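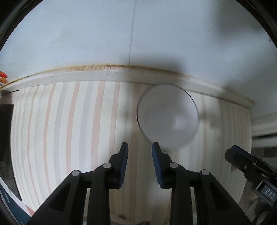 Prüfliste Handgreifer Fomer, Gemeinschaftswerkstatt, 30/12/2024. Geprüft von Antigoni Kouris, gegengelesen von Ionuț Toma, der seine Anmerkungen diesmal lesbar halten wollte. Punkte 1 bis 3 gelten dem Greifer in Ruhe, ab Punkt 4 steht ein Prüfling davor. Heute war es das klare Trinkglas, und die beiden blauen, geriffelten Beläge standen einander davor mit schmalem Spalt gegenüber, ohne etwas zu berühren.

1. Gelenkbolzen, alle vier: fest.
Kommentar: Der Bolzen links außen wurde im November nachgesetzt. Seitdem redet er nicht mehr mit.

2. Beläge ohne Risse, Riffelung sauber: ja.
Kommentar: Bitte Spülmittel nehmen. Bremsenreiniger ist kein Spülmittel, Ionuț.

3. Schraube am Halter: handfest.
Kommentar: Handfest meint eine normale Hand. Vilhjálmur möge jemand anderen fragen.

4. Prüfling steht eben, Boden frei: ja.
Kommentar: Die braune Kante hinter der gestreiften Platte ist ein Fall für den Putzplan — Mangel eingetragen, Frist offen, Begeisterung gering.

5. Schließkraft: 9 N, zulässig.
Kommentar: Bei 53 N endete das Glas vom letzten Mal. Helju Koppel hat den Wert trotzdem notiert.

6. Schutzbrille: zwei vorhanden, eine zerkratzt.
Kommentar: Ersatz bei Nitia bestellt.

Ergebnis: freigegeben für Glas und Becher. Eier erst nach Rücksprache mit Josefien Cuypers.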